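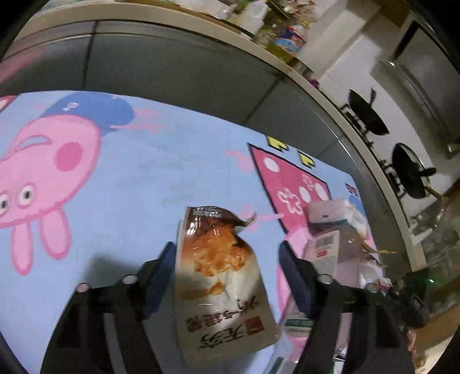 Section 4. Setting up vend slots and stock counts

Read sections 1 to 3 first. The quick-start card in the box says you can skip them. You can, if you like doing the job twice.

This section covers the Skadmont snack cabinet with the Oser control board. If your board has a green reset button it is the older type, and the menu numbers below will not match.

4.1 Before you start

1. Switch the cabinet off at the wall and wait for the display to go blank.
2. Open the front door and slide out the top tray until it stops.
3. Check that every coil turns freely by hand. A coil that feels stiff now will jam later, whatever the self-test says.

CAUTION: The tray edges are described in the sales leaflet as "finger safe". Wear gloves.

4.2 Choosing the coil

The coils come in two sizes, 17 turns and 18 turns. The leaflet claims the smaller gap of the 18-turn coil suits all light packets. We have not found this to be so. Puffy packets catch on it, and a packet that catches will hang over the drop until someone thumps the glass.

1. Stand one packet upright between two turns of the coil.
2. Let go. It should lean forward slightly and stay up.
3. If it has to be squeezed in, fit the 17-turn coil.
4. If it falls flat, fit the packet spacer from bag C.

Note: Makers change their packet sizes without telling anyone. Repeat this check with each new delivery.

4.3 Entering prices and counts

1. Switch on and hold MENU until the display shows a code request.
2. Enter 1249. This is the factory code and it is printed in every copy of this manual, so change it before the cabinet goes anywhere public.
3. Select SLOT, key in the slot number and press OK.
4. Enter the price, then the number of packets loaded.
5. Press OK twice. One press looks as if it has saved. It has not.

Note: "Smart Count" works out stock from coil turns alone. It cannot tell a sold packet from a stuck one. Leave it off and count by hand - it takes a few minutes.

4.4 Test vend

1. Close the door fully and choose TEST ALL.
2. Watch each slot yourself. The PASS message only means that the motor turned.
3. If error 936 appears, reseat the tray plug at the back left and run the test again. If it comes back, ring the Cuvbridge parts desk and ask for a new plug lead. They may suggest a software update first. In our experience it makes no difference to this fault.

Go to section 5 for the coin unit.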